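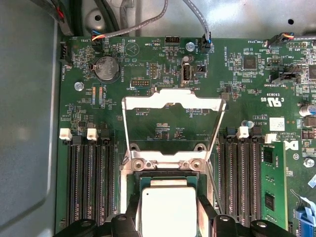
Prozessor im Greifer über dem geöffneten Sockel.

Häufige Fragen zur Automatisierung in der Werkstatt Devton

Stand: Freitag, 16. März 2018

Die Fragen stammen aus den Teamrunden und aus dem Briefkasten neben der Zeiterfassung. Doppelte haben wir zusammengefasst. Was noch offen ist, steht als offen drin.

Welche Arbeiten übernimmt der Roboter?
Vorerst Arbeiten am geöffneten Desktop-Rechner, vor allem den Tausch von Prozessoren. Der Roboter greift den Prozessor und führt ihn zum Sockel. Annahme, Sichtprüfung, Reinigung, Wärmeleitpaste und Endtest bleiben bei den Kolleginnen und Kollegen an den Plätzen. Notebooks sind nicht Teil des Projekts.

Warum fängt man ausgerechnet mit dem Prozessor an?
Verbogene Kontakte im Sockel waren im vergangenen Jahr der häufigste Grund, eine Hauptplatine auszusondern. Außerdem ist der Handgriff gut beschreibbar: senkrecht absetzen, nicht schieben, nicht nachdrücken. Bei Kabeln sieht das anders aus. Sie liegen in jedem Gerät ein wenig anders und werden weiter von Hand gesteckt.

Fallen Stellen weg?
Die Betriebsvereinbarung schließt betriebsbedingte Kündigungen wegen des Projekts bis Ende November nächsten Jahres aus. Befristete Verträge fallen nicht darunter, über sie wird wie bisher einzeln entschieden. Eine Zusage für die Zeit danach gibt es nicht. Die Gespräche darüber beginnen im Herbst.

Ändert sich meine Eingruppierung?
Nein, solange die Tätigkeit gleich bleibt. Wer die Einweisung abschließt und regelmäßig Roboterplätze betreut, bekommt die Zulage für Anlagenbetreuung. Ob auch die Vertretung bei Urlaub und Krankheit zählt, ist noch nicht geklärt.

Wie lange dauert die Einweisung?
40 Stunden, verteilt auf vier Wochen und vollständig in der Arbeitszeit. Die ersten beiden Tage finden im Schulungsraum statt, der Rest am Platz. Die Unterlagen von Morsy liegen auf Deutsch und Englisch vor. Programmieren muss man nicht können. Die Abläufe werden in Cidden ausgewählt und gestartet, geändert werden sie nur von der Technik.

Wie viele Geräte sollen über den Platz laufen?
Die Werkstatt bearbeitet zurzeit rund 800 Rechner im Monat. Für die Probephase sind davon 130 im Monat am Roboterplatz vorgesehen. Eine Vorgabe pro Schicht gibt es nicht, und die Zahlen werden keiner Person zugeordnet.

Wie muss ein Gerät vorbereitet sein?
Das Gehäuse liegt auf der Seite auf dem Arbeitstisch, die Seitenwand ist abgenommen, das Innere zeigt nach oben. Netzkabel ab, Zugang zum Sockel frei. Lose Schrauben vorher heraussuchen, auch die unter der Platine. Danach wird in Cidden der Gehäusetyp gewählt. Steht der Typ nicht in der Liste, geht das Gerät an einen Handplatz.
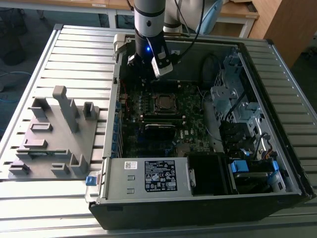
Zulkifli Liew merkte dazu in der letzten Teamrunde an, die Vorbereitung koste ihn bei alten Gehäusen mehr Zeit als früher der ganze Tausch, und diese Minuten tauchten in keiner Auswertung auf. Der Einwand ist berechtigt. Ab dem nächsten Monat wird die Vorbereitung als eigener Schritt gebucht – der Auftragszettel bekommt dafür eine zusätzliche Zeile.

Darf ich den Ablauf anhalten?
Ja, jederzeit und ohne Rücksprache. Ein Halt wird mit Uhrzeit und Grund eingetragen, als Grund reicht »unsicher«. Ins Gehäuse gegriffen wird erst, wenn der Arm steht und der Platz in Cidden freigegeben ist. Das gilt auch für die Technik.

Wer haftet, wenn eine Platine beschädigt wird?
Der Betrieb. Schäden werden wie bisher auf dem gelben Zettel gemeldet. Bei den ersten 198 Probegeräten wird zusätzlich jeder Sockel unter der Lupe geprüft und das Ergebnis im Ordner am Platz abgelegt. Einsehen können ihn alle aus der Werkstatt.

Werden wir am Platz gefilmt?
Es gibt Kameras, eine davon klein und am Greifer. Sie dienen der Steuerung und der Fehlersuche. Die Aufnahmen werden nach 14 Tagen gelöscht und dürfen nicht zur Leistungsbeurteilung verwendet werden. Zugriff hat die Technik von Prodley, im Streitfall gemeinsam mit dem Betriebsrat.

Muss ich an den Roboterplatz wechseln?
Während der Probephase ist die Teilnahme freiwillig. Wer es ausprobieren und dann wieder an den Handplatz zurück möchte, kann das zum Ende jeder Woche tun. Ein Grund wird nicht abgefragt.

Verlernen wir den Handgriff nicht?
Die Sorge kam mehrfach. Alle wechseln deshalb mindestens einen Tag pro Woche an einen Handplatz, auch die Platzbetreuung. Auszubildende lernen den Prozessortausch zuerst von Hand und kommen frühestens im zweiten Lehrjahr an den Roboter.

Wohin mit weiteren Fragen?
In den Briefkasten, an die Schichtleitung oder direkt an den Betriebsrat, Zimmer 3. Neue Antworten werden auf dieser Seite ergänzt.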